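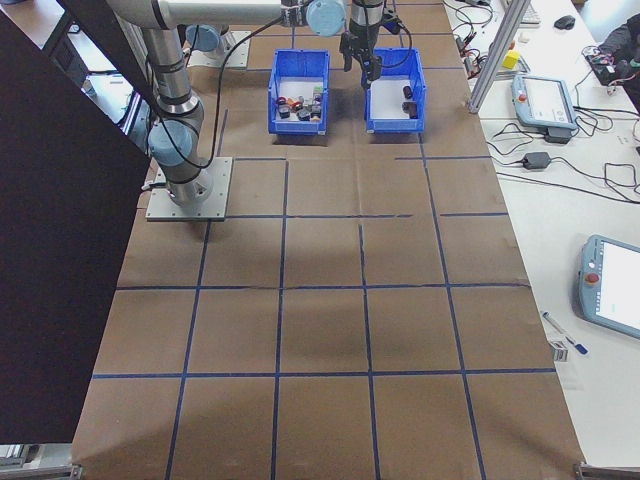
Why does a cold-weather final draw fewer complaints from players than from fans? Players are moving and have heaters on the bench, while fans sit still for three hours.

Open with that, then give them a second to settle.

Who I am: Ruairí Nic Aodha, operations for the Lurkitstead ground. Estela Huenchumán takes the second half, on ticketing.

The April final. We were picked as a neutral site with nine weeks to get ready. Capacity is 2477. We sold 2276 seats and kept the rest back for the teams and the press.

Field. The grass was thin at the north end from the winter rugby games. We moved both warmups to the practice field next door. The coaches did not like it -- the Rivadeneira staff asked twice to have it changed. We said no both times.

Weather plan. Sleet in the first half. We had 2 delay calls ready and used neither. Explain who makes the call (the referee, after talking to us) and how it gets to the announcer.

Parking. Slow down for this part, it gets the most questions. The main lot holds 1123 cars. Prusari fans came mostly by bus, which saved us. If both sides had driven we would have run out before kickoff.

What went wrong:
Gate C opened late -- wrong set of keys.
Hot drinks were gone by halftime.
The trophy table was set up facing the wrong stand.

What I would do again: one radio channel for gates, a separate one for medical.

Skip the seating chart if we are past 20 minutes. Hand over to Estela. Questions at the end, both of us.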